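Textile waste audit: first results from Erkthorpe

The autumn audit of discarded clothing at the Erkthorpe transfer station is complete. Sorters handled 3,550 pounds of textiles pulled from mixed household waste.

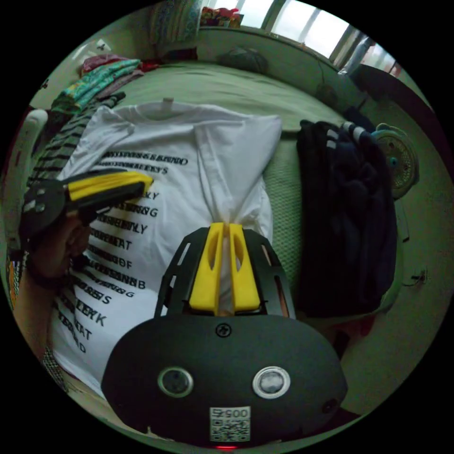 Resource Use and Circular Economy Team
November 8, 2024

Cotton knits made up the largest share by weight. Lamisi Zakaria, who designed the sampling plan, graded each item for reuse, fiber recycling or disposal. Blends with more than 10 percent elastane were graded as disposal, as the Wirkow shredding line does not accept them.

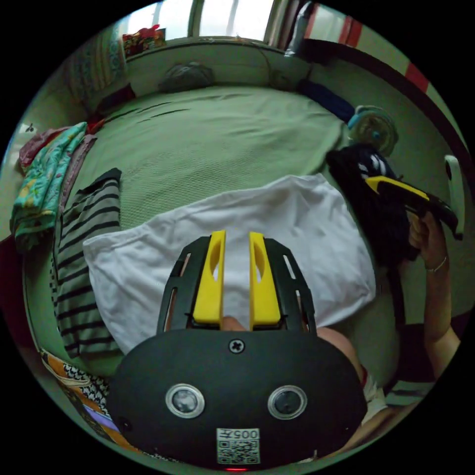

Moisture was the main source of error. Loads collected after rain were weighed on arrival and again after eight hours on drying racks, and only the second weight was entered.

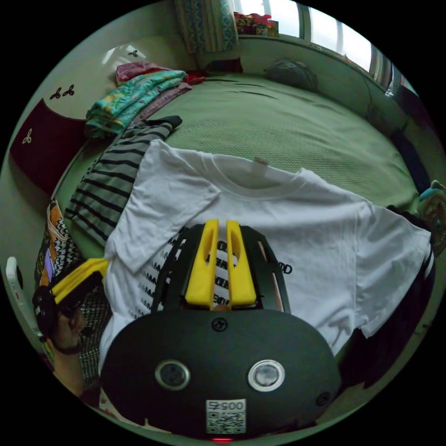
Shoes, belts and bags were left out of the totals and will be reported separately. Yaw Acheampong is checking the grading sheets against the scale logs. The data tables and a short methods note will be posted in December.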